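Textile Care and Storage, Unit 6: Folding and packing soft bags
Garnet Beaudoin
Last updated: March 15, 2024
Shares 2 | Comments 6

6.1 Scope

This unit covers unstructured fabric bags: totes, drawstring bags and light shoppers with no stiffening in the base or sides. Rigid and semi-rigid bags are dealt with in Unit 7. Students should have read the section on fibre content in Unit 2 before the practical session, as the terms "warp", "weft" and "selvedge" are used below without definition.

6.2 Why soft bags are awkward to fold

A tea towel has one layer, four edges and no attachments. A soft bag has two layers joined on three sides, an open mouth and one or two straps. Three consequences follow.

First, air is held between the layers. A bag folded without being flattened will open again within a few minutes of being put down, and the fold lines will wander.

Second, the layers can slip over one another. A front panel and back panel that were level at the mouth may be out of line at the base, and every later fold makes the error larger.

Third, the straps lie outside the outline of the body. They catch on neighbouring items and on the rim of any container. In the exercises the strap is placed first and the body second. Students who fold the body first nearly always finish with a neat block and a loop hanging from it.

6.3 Starting condition

The exercise begins with the bag unfolded on a clear part of the table. Do not smooth it beforehand. The starting state should be noted on the worksheet under three headings: position of the mouth, position of the strap, and any part of the fabric turned over on itself. The table is used as it stands, without a cloth or mat.

White bag with green sections, crumpled on the table. 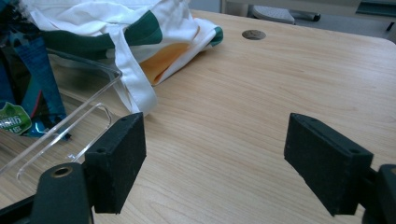
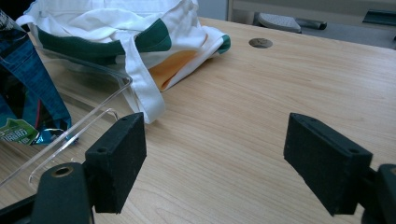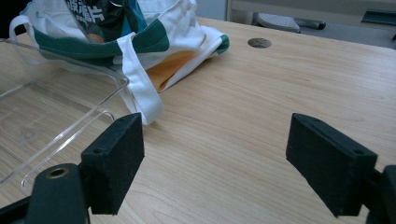
6.4 Procedure

1. Find the mouth and the base. Hold the bag by the two upper corners and let it hang so that the side seams fall straight.

2. Lay it down with the mouth away from you. Line up the side seams with the edge of the table. Printed or coloured bands are a useful check on alignment but should not be trusted over the seams, as bands are often sewn or printed slightly off square.

3. Press the air out with the flat of the hand, working from base to mouth. Do not rub. Rubbing drags the upper layer and undoes step 2.

4. Bring the straps down over the body so that they lie flat and parallel, inside the side seams. A strap that is longer than the body is doubled back once. It must not be twisted.

5. Fold one side in to the centre line, then the other. On a narrow bag a single fold down the middle is enough.

6. Fold the base up to the mouth in two or three stages, depending on the depth of the container. The last fold should finish with the closed edge outwards.

7. Place the folded bag in the tray with the closed edge uppermost.

6.5 Choice of container

Shallow open trays are preferred to deep boxes for this work. The contents can be checked from above and a single item can be removed without disturbing the rest. Clear plastic has the further advantage that the lower folds can be inspected from the side. Its drawback is that the rim is hard to see against a pale surface, and students regularly catch a strap on it when lowering the bag.

The inside width of the tray should be measured before step 5, as this fixes the width of the finished fold. Allow a small clearance at each side — a bag forced between the walls will spring upwards at the centre.

6.6 Common faults

Strap outside the tray. Return to step 4. Pushing the loop in afterwards is marked as a fault.

Uneven block. Usually caused by air left in at step 3, or by an inner layer that has bunched near the base.

Diagonal creases. The side seams were not level at step 2. Canvas holds such creases well and they may need pressing out.

Mouth outwards. The fold has been finished the wrong way round and will catch when the next item is placed.

6.7 Assessment

The practical is marked out of 40. Worksheets go to Brayden Gill at the end of the session. A repeat attempt is allowed in September — the first mark is then discarded, whichever is higher. The present marking scheme stays in force until 2027.

Reading for next time: Unit 7, first two sections.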